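How to run a company question hour that people look forward to
April 9, 2020

I love a good question hour. I've helped set them up at Binden, where I work, and at Ngcobo before that, and I still get a little buzz when the first really meaty question comes in and you can tell the chief executive is going to have to think about it!

If you haven't come across the idea, it's a regular meeting where anyone in the company can put a question to the people who run it. No slides, no sales figures, no award for best desk plant. Plenty of software firms hold one, and plenty of those are dreadful: a long speech, ten minutes left at the end, and one brave soul asking about parking. It doesn't take much to do better, and you can get a decent one going in a couple of weeks, even with everybody at home as we are now.

What you'll need

A place to collect questions. We use the board feature in Calosum, but a shared document will do perfectly well.
A host who isn't one of the bosses.
At least one boss who has agreed to turn up every time.
A note taker.
An hour, at the same time every fortnight.

Step 1: Get the boss to agree to the rules first

Do this before you announce anything. Sit down (or call) and go through what's on the table and what isn't. At Binden we have a short list of things that won't be answered: individual pay, anything about a named colleague, and anything the lawyers have asked us to keep quiet about. Everything else is fair game, including "why did you cancel the project I spent all of last year on?"

Write the list down and put it at the top of the question board. People are much happier with "we can't talk about that" when they could see it coming.

Ask the boss, too, how they feel about being followed up. Some adore a bit of back and forth. Others go stiff as a board and need a minute to collect their thoughts, and that's fine, as long as the host knows and can fill the gap.

Step 2: Open the board early

Open it a full week ahead. When we gave people one day, we only heard from the same handful of quick typists. With a week, the quieter teams started to join in, and their questions were often the best of the lot.

Set a length limit. Ours is 300 characters, and it has done wonders. Our first October session had an entry that ran to 1780 words, with headings. It was a thoughtful piece of writing and it deserved a proper reply, but you can't read that out on a call. (The author got a long lunch with the product lead instead, which was a far better way to deal with it.)

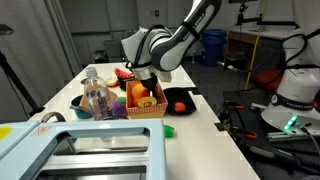 Let people post without a name if they'd like to. I was nervous about this, I'll admit, and I've completely changed my mind. You'll get the odd grumpy one. You'll also get the question half the building has been muttering about for months, and it's so much better to have it out in the open.

Step 3: Sort, but don't tidy too much

The evening before, go through the board and group the questions that are asking the same thing. Read the strongest version aloud on the day and mention that others asked it too.

Please don't soften the wording! It's very tempting. "Why is our testing so slow and does anyone care?" turns into "Could you share your thoughts on testing?" and the person who wrote it knows straight away that they've been edited. If a question breaks the rules, take it down and leave a line saying which rule. Otherwise, leave it as it came.

Voting is useful, with one warning. If you go strictly by votes, the biggest department wins every time. We take the top five by votes and then the host picks a few more from lower down. Some of my favourite answers have come from questions with a single vote.

Step 4: Share the questions with the boss in advance (most of them)

There's a school of thought that says the answers should be completely off the cuff. I used to belong to it. Then I heard a finance question get an answer that had to be corrected three times over the next two days, and I switched sides.

Send the sorted list across the night before so that facts and dates can be checked. Then keep the last quarter of an hour for live questions, where nothing has been seen. You get careful answers and lively ones in the same meeting.

Step 5: Hosting on the day

Start on time, even if the call is half empty. Read the first question within two minutes. I can't stress this enough: every minute of welcome is a minute when people open their email.

Keep answers to three or four minutes. Agree a signal with the boss beforehand. On a video call, I simply unmute, and they've learnt that the little microphone icon means "wrap it up, please".

If an answer wanders off and never comes back, ask the question again. Be cheerful about it. "Lovely, and so will the Predstead office be moving or staying put?" works nicely, and you'll be a hero in the chat.

Somewhere in the middle, we give five minutes to a team that wants to tell the rest of us what they're working on this month.
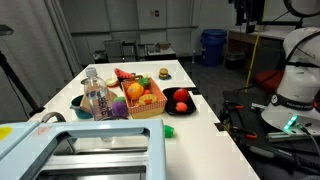
A checked basket of toy fruit on the long white table, with a water bottle nearby.

Keep that slot short and keep it informal. No rehearsing, no slides. It gives the boss a sip of tea and a breather, and people who would never dream of asking a question will often offer to do the five minutes.

Step 6: Write it up the same day

The notes matter as much as the meeting. Our calls get around 100 people, and the page with the notes gets 190 readers, so plenty of them never hear a word of it live.

Put each question in full, with a short answer underneath. If the answer was "I don't know, I'll find out", write exactly that, with the name of whoever is finding out and when they'll report back. Open the next session with those leftovers, before anything new.

Common problems

Nobody posts anything. Ask a few team leads what their people are complaining about and invite them to post it. After two or three sessions it looks after itself.

The same person asks everything. Cap it at two each per session. They'll pick their best two, and you'll all benefit.

The boss cancels. Run it anyway with a stand-in. Skip one and you'll spend months winning people back.

It goes silent during the live part. Count to ten in your head. It feels endless, and then somebody always unmutes!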